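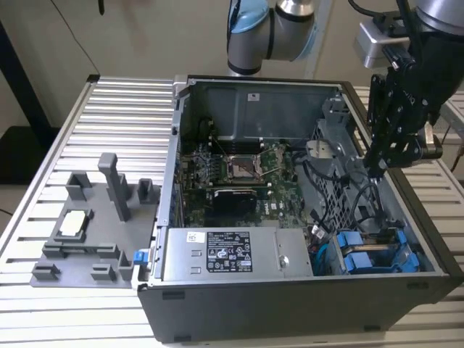
Side panel removed: memory sticks in their slots, CPU socket empty.

Cadby Refurbished Desktop Tower
Sold and serviced by Stitside

Availability: in stock, usually leaves our workshop in 2 working days
Condition: used, refurbished, grade A or grade B
Warranty: 2 years on parts and labor
Shipping: calculated at checkout by destination

The Cadby is our name for a group of refurbished office towers which we prepare in our own workshop. These are full size or medium size business computers that come back to the market when a company ends its lease. We choose them for one simple reason, they are easy to open and easy to repair. A customer who buys a Cadby should be able to add memory, change the drive or clean the fans at home with one screwdriver.

We have sold roughly 3000 of these machines to homes, small offices, music schools, parish libraries and one bakery with many branches. The most common use is quiet daily work: letters, accounting, video calls, internet, photo storage. It is not sold as a gaming computer, although many customers add a graphics card later and are content with it.

Please read the page until the end before ordering. There are some differences between the versions and we prefer to explain them now than after the parcel arrives.

Versions

Cadby Basic
For writing, web and email. Comes with 8 GB of memory and a solid state drive of 256 GB. Integrated graphics. No optical drive.

Cadby Office
For daily work with many windows open. Comes with 16 GB of memory and a solid state drive of 512 GB. Integrated graphics, two monitor outputs. Optical drive on request.

Cadby Studio
For photo work, sound recording and light video. Comes with 32 GB of memory, a solid state drive of 1 TB and an empty bay for a second drive. Separate graphics card included. The model of the card changes with the stock, so please ask before you order if this is important for you.

Cadby Bare
Case, power supply and motherboard only. No processor, no memory, no drive. This version is for people who already have parts, or for teachers who wish to give a class something to build. The Bare has a shorter warranty, see below.

All versions except the Bare are delivered with keyboard, mouse and power cord. The monitor is sold separately. The Lamont monitor arm and the Lamont speakers fit well with the Cadby and you can find them under Accessories.

What we do to each machine

Every tower goes through the same list of work, also when it looks perfect from outside.

The case is opened and the dust is removed with dry air and a soft brush. We do not use a vacuum cleaner inside the case.

The processor is taken out, the old thermal paste is cleaned from it and from the cooler, and new paste is applied. Thermal paste becomes hard with the years. A machine with old paste is often noisy, and the owner believes that the fan is broken, when in fact the fan only works too much.

The memory is tested during one full night. If one stick gives an error it is replaced, and the test starts again from the beginning.

The old drive is removed and does not return. All our drives are new. The old ones are erased and then destroyed by a recycling company, and the previous owner of the machine receives a paper about this.

The small battery on the motherboard is changed.

The power supply is tested under load. We refuse a power supply that makes a whistling noise, even if the voltage is correct.

Finally, the outside is cleaned, the rubber feet are changed when necessary and the operating system is installed.

Grades

Grade A has light signs of use that you will find only if you look for them. Grade B can have scratches, a mark from an old inventory sticker or a small dent in the side panel. Inside, the two grades receive exactly the same work. If your computer will live under the desk, we recommend grade B and to spend the difference on memory.

Opening the case

We are asked about this very often, so we give the steps. They are valid for most of the towers in the Cadby group. If yours has a different lock, the printed sheet in the box will show it.

1. Shut down the computer and wait until the fans stop.
2. Switch off the power supply at the back and pull out the power cord. Then press the power button once and hold it for 6 seconds.
3. Remove the other cables. Take a photo of them first if you are not sure to remember their places.
4. Lay the tower on its side on a stable table, with the removable panel facing up.
5. Loosen the screws at the back of the panel. Slide the panel toward the back and lift it.
6. Touch an unpainted metal part of the case with your hand before you touch anything else.

To close, put the panel a little behind its final position and slide it forward. If it does not slide, please do not push with force. In most cases a cable is standing too high.

Adding memory

Press the small latches at the end of the slot until they open. Look at the notch in the memory stick, it is not in the middle, and it must meet the small key in the slot. Push the stick straight down with both thumbs, with even pressure, until the latches close. Some boards have latches on one side only.

When the computer starts for the first time with new memory, the screen can stay black for a minute or more. This is normal. Please wait before you open the case again.

The order in which the slots are filled is printed on the sheet in the box. If you have lost the sheet, write to us with the serial number from the back of the case and we will send it by email.

Changing the processor

It is possible, but we recommend it only for people who did it before. The processor should fall in its place by its own weight, without any pressure. The lever closes over it with some resistance, and this often makes people afraid. If the processor is sitting flat, the resistance is correct. Do not touch the contacts in the socket, neither with the finger nor with a cloth. A bent contact in the socket is not covered by the warranty, and the repair is often more expensive than another board.

Before you buy a processor please ask us if your board accepts it. The shape of the socket alone does not answer the question, the firmware version is also important. Violeta Huenchumán at our service desk keeps the list of combinations that we have tested, and she answers such questions by email, normally on the same day before 5 p.m.

Noise and placement

The Cadby is a quiet machine, but it needs air. Leave a hand's width free behind the case and do not close it in a cabinet with a door. On thick carpet please put a board below it. If there is a cat or a dog in the home, open and clean the case two times in the year – for all other homes one time is sufficient.

For recording rooms we offer the Andatham fan set. It replaces the case fan and the processor fan with larger and slower ones. It fits the Office and the Studio. It does not fit the Basic, where the cooler has a different fixing.

Warranty and returns

The warranty is 2 years for Basic, Office and Studio, and 6 months for the Bare. Opening the case does not end the warranty. Adding memory, a drive or a card does not end it either, but we do not answer for parts which were not bought from us.

You can return the computer in the time written on your invoice if it is complete and without damage. Please keep the original carton for this period. Many returns are damaged on the road because the tower was sent in a carton of wrong size with newspaper around it.

For a repair, write to us first. In many cases the problem can be solved by email, or we send the part and you change it yourself. If you prefer to send the machine, remove the drive if it has private documents on it, we do not need it for the most of repairs.

Questions from customers

Can I choose the brand of the case?
No. The cases come from several makers and we send what is in stock. We can tell you the outside measures before shipping if your space is limited.

Does it have wireless internet?
The Studio has it. For Basic and Office you can add a card or a small USB adapter, both are in Accessories.

Can I transfer the drive from my old computer?
Yes, if you want to read the documents. All versions have a free connector. We do not recommend to start the computer from the old drive.

Is there a discount for schools?
For orders of 7 machines or more, yes. Please send us the quantity and the version and we will prepare an offer. Schools that order in February normally receive the machines well before the spring term ends, and in summer the waiting is longer.

Do you buy used computers?
Yes, from companies, when there is a number of the same model. Single machines from private persons we accept only for recycling, without payment.

Related products

Andatham fan set, for Office and Studio
Lamont monitor arm, single
Lamont desktop speakers, pair
Memory kits tested for Cadby
Thermal paste, small syringe
Dust filter, cut to size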